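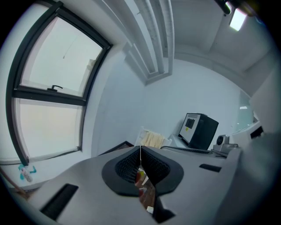 4. Setting up the squadron radio desk

4.1 Before you start

Complete sections 2 and 3 first. The Wubshet base radio must be registered to your unit, and at least two members must hold a current operator card. Cadets may operate the desk under the supervision of a senior member. Cadets may not connect or disconnect the antenna.

You will need:
Wubshet base radio with power supply
Tonside antenna lead, fitted with connectors at both ends
Battery box, charged
Channel card for your region
Blank radio log

Caution: Do not key the transmitter unless an antenna is connected. Damage from this cause is charged to the unit.

4.2 Connecting the equipment

1. Place the radio on a flat surface with the vents clear on both sides.
2. Confirm that the power switch is at OFF.
3. Attach the antenna lead to the rear socket. Turn the collar by hand until it stops. Do not use pliers.
4. Connect the ground wire to the terminal marked GND.
5. Connect the power supply to the radio, then to the wall outlet.
6. Connect the battery box to the AUX socket. The battery takes over if line power fails.
7. Set the power switch to ON. The display shows the software version, then the last channel used.

Note: Units meeting at Plavwood share one roof antenna with the Wistano composite squadron. Check the sign-out sheet beside the antenna panel before step 3. Only one radio may be connected at a time. 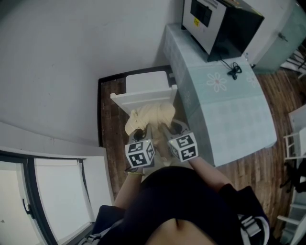 4.3 Loading the channel card

1. Insert the channel card with the printed side up.
2. Press and hold MENU for 3 seconds.
3. Select LOAD, then press ENTER. The display shows WAIT, followed by DONE.
4. Remove the card and return it to its sleeve.
5. Scroll through the channels and compare each name with the printed list in Appendix B.

If the display shows CARD ERR, remove the card, turn the radio off and repeat from step 1. After 2 failed attempts, return the card to the wing communications office for replacement.

4.4 Radio check

1. Select the training channel.
2. Set output power to LOW. The radio starts at 50 watts unless this is changed.
3. Listen until the channel is clear.
4. Press the microphone key, pause one second, and give your unit call sign followed by "radio check."
5. Release the key and wait for a reply.
6. Enter the time, the station called and the signal report in the log.

Caution: The training channel is shared. Do not run checks during the weekly net.

Mission channels are not to be used for checks, practice or unit business. Traffic on these channels is limited to assigned missions and exercises.

4.5 Shutting down

Set the power switch to OFF, unplug the wall outlet, and disconnect the battery box. Disconnect the antenna lead last. Sign the log and file it with the unit communications officer. Logs are collected each March.

Section revised 2023-08-06 by Brunello Rinaldi. Replaces all earlier versions of section 4.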